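Zirnel 行情终端使用手册
第 4 章 新股申购提醒与自选组合设置

本章假定您已经装好 Zirnel,并且能登录。如果还不能登录,请回到第 2 章,那一章比本章短,脾气也比本章好。

4.1 开始之前

请准备好以下东西:
一个已开通行情权限的 Flolus 账户(模拟账户也行,亏起来比较体面);
绑定在该账户上的手机;
一杯喝的。首次同步历史数据需要 91 秒,进度条在最后一段会停住不动,属正常现象。

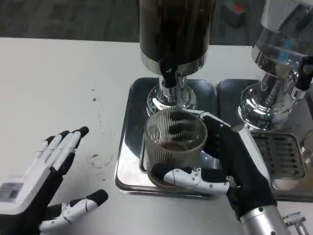
图 4-1 玻璃杯与饮料机

注意:同步期间请勿反复点击“刷新”。每点一次,队列就从头排起。客服收到过一位用户的日志,他排了一个下午,期间给我们写了两封措辞越来越有力的邮件。

4.2 建立新股日历

1. 在左侧菜单选择“日历”,再选“新股”。
2. 点击右上角的加号,勾选您要关注的交易所。默认全选。全选的后果是每天早上手机会震得像有人在催债,请酌情。
3. 在“阶段”一栏选择提醒时点:递交招股书、定价、上市首日、禁售期届满。多数人只选上市首日,然后在禁售期届满那天感到意外。
4. 填写发行规模下限。留空表示不限。
5. 点击“保存”。日历会在下一次整点刷新时生效。

提示:招股价区间变动后,日历里的数字会变成橙色。橙色只表示数字改过,不含任何投资意见。曾有用户来信询问橙色是否等于“买入”,我们在此统一答复:不等于。

4.3 设置价格提醒

1. 在自选列表中长按证券名称,选择“提醒”。
2. 输入触发价。系统接受小数点后四位,再多的会被悄悄截掉。
3. 选择方向:“向上突破”或“向下跌破”。选反了系统不会提醒您,它以为您有自己的想法。
4. 选择有效期。“当日有效”在收盘时自动清除;“长期有效”会一直留着,包括您早已忘了为什么要设它的时候。

每个账户最多可保存 206 条提醒。超出后,新提醒不会覆盖旧提醒,而是直接拒收,并弹出代码为 E-4 的窗口。窗口上只有一个“知道了”按钮。点它,然后去“已过期”页删掉几条。

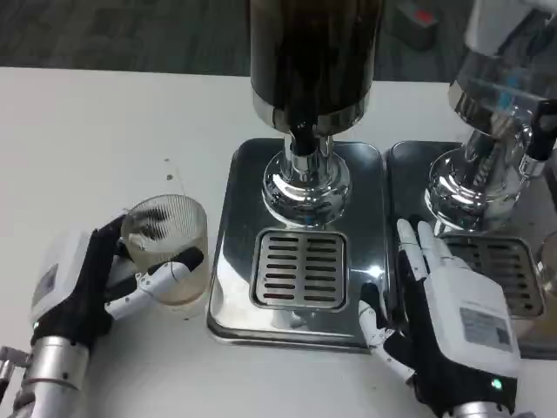 如果删除之后仍然提示已满,请退出账户重新登录。计数器只在登录时更新,开发组知道这件事,已经知道两个版本了。

4.4 导入已有组合

从 Apaza 或其他软件迁移过来的用户,可以用表格文件导入持仓。

1. 在原软件中导出持仓,格式选 CSV,编码选 UTF-8。
2. 打开文件,确认第一行是列名,依次为代码、数量、成本价、币种。
3. 在 Zirnel 中选择“组合”,再选“导入”,把文件拖进虚线框。
4. 核对预览页。红色行表示代码无法识别,常见原因是表格软件把代码开头的零吃掉了。
5. 修正后点击“确认导入”。

小心:导入是追加,不是替换。同一份文件导入两次,您的持仓会翻倍,但仅限于屏幕上。请不要据此安排退休。

分拆或合并过的股票,请先在“公司行动”里勾选“自动调整成本”,再执行导入。顺序颠倒时,盈亏一栏会出现惊人的数字,可用“撤销上次导入”恢复。该按钮保留到当日 23:00,过时不候。 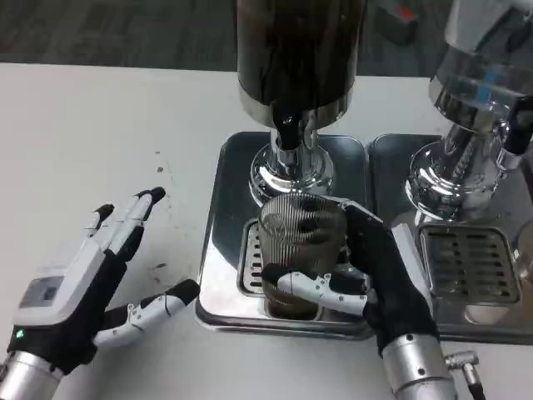

撤销之后,组合的备注和标签也会一并消失,重要的话请另存一份。

4.5 接入 Kilivix 数据源(可选)

Kilivix 提供延时较短的盘前报价,需要单独订阅。

1. 在“设置”中选择“数据源”,点击“添加”。
2. 粘贴密钥。密钥末尾若带空格,系统会报“密钥无效”,不会说是空格的事。
3. 点击“测试连接”,看到绿色对勾后保存。
4. 重启软件。

注意:盘前报价成交稀少,跳动幅度可能较大。看到某只新股清晨涨了一截,请先看成交量那一栏,再去叫醒家人。

4.6 常见问题

提醒没有响:检查手机是否处于勿扰模式。这一条解决了大部分来信。
提醒响了,但价格不对:提醒按最新成交价触发,屏幕上显示的可能是买一价。可在“显示”中切换。
日历里找不到某家公司:该公司可能已撤回或推迟发行。撤回的项目移入“归档”,保留到年底。

本章由 Amerley Nutsugah 编写,10 月修订。发现步骤与您的界面不符时,请先确认软件版本,再通过“帮助”中的“反馈”告诉我们,并附上版本号和出错窗口的代码。

下一章:报表与税务导出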